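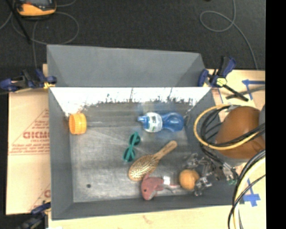

How long can odds and ends sit in a bin before they have to be called belongings?

Twelve months, going by this household. After that they stop being things waiting to be put away and become things that live there.

4/1/23

Saturday, rain, no plans, so I gave the day to the gray bin. I had been promising to sort it ever since we moved into the Grallik Street place, and the date seemed right for a job this foolish.

First, the bin itself. I painted it gray with what was left in the can from the bookshelf, and then did the ledge white with what was left in a different can, and it shows. There are gray streaks running down from the bottom of the white part like something melted. I told everyone at the time that I would sand it and do it over. I have said the same about the back door, the mailbox and one side of the bathroom. The bin has a little hole in the floor too, down toward the left, and I have lost at least one earring back to it.

The rule I set over coffee was keep, give away, or throw out, with a grocery bag for each. By ten o'clock I had three empty bags and a second coffee.

The orange cap beat me first. It has a ridged rim and fits no bottle we own. I know this because I tried it on every bottle we own, including the vinegar, the Dreda dish soap and a thing of maple syrup I then had to wipe off the counter, the cabinet and my sleeve. You can't throw out a cap until you're sure about the bottle. Back in the bin.

Then the blue one with the short nozzle. The label still has green and dark printing on it and I didn't bother reading it, having reached the age where small print is a project. I still can't tell you if it's a toy or a spray bottle. I pointed it at the fern and squeezed and learned nothing. The fern looked offended, but it has looked that way since Christmas. Back in the bin.

The teal sunglasses are toys, no mystery there, and too small for any head in this house. I put them on anyway and went to get the mail. Wet ears, one coupon for Ferkitz Carpet Care (15 percent off stairs, we have no stairs), and a wave from across the street that went on a little longer than it needed to.

I had hopes for the hairbrush. It's a decent brush, light wood handle, oval head, gold-colored bristles, the kind of brush that suggests its owner has a dressing table. I have a nail by the light switch. I brushed my hair with it, looked exactly the same, and carried it to the bathroom, where the drawer would not close on it. I tried it handle first, head first and sideways. Then I took everything out of the drawer, which is how I came to spend forty minutes on a different mess and find 400 cotton swabs in a box I had already replaced. The brush went back to the bin. I'm calling that a temporary arrangement.

Lunch was toast. I ate it standing up so that it would feel like a working lunch.

The pink fish I never seriously meant to give away. It's plush, it has one small black eye on the side it shows you, and it was lying there with its tail out as if it had been waiting for someone to come in and say something cruel. I got it as far as the mouth of the donation bag. Then I washed it in the sink, pressed it in a towel and set it on the radiator, where it dripped on my library book. The book is due in May so there's time for it to flatten.

That left the small orange ball. It's the size of a tangerine and I have twice packed it in a lunch, so I'd call it a hazard. I rolled it down the hall to see whether the floor still slopes. It does, toward the bedroom, same as ever. Fished it out from under the bed with a coat hanger along with a sock and a Wibisono catalog from the last tenants, and sat down there on the floor and read about patio heaters until it got dark.

Final count at bedtime: one coupon thrown out. Bags folded and put back under the sink. I wiped the bottom of the bin with a damp cloth and the whitish haze came right back when it dried.

Must get sandpaper.

Recent entries
The fern, continued
Why I no longer own a ladder
Soup for one, made for 12
A short walk to the wrong dentist
The back door, part two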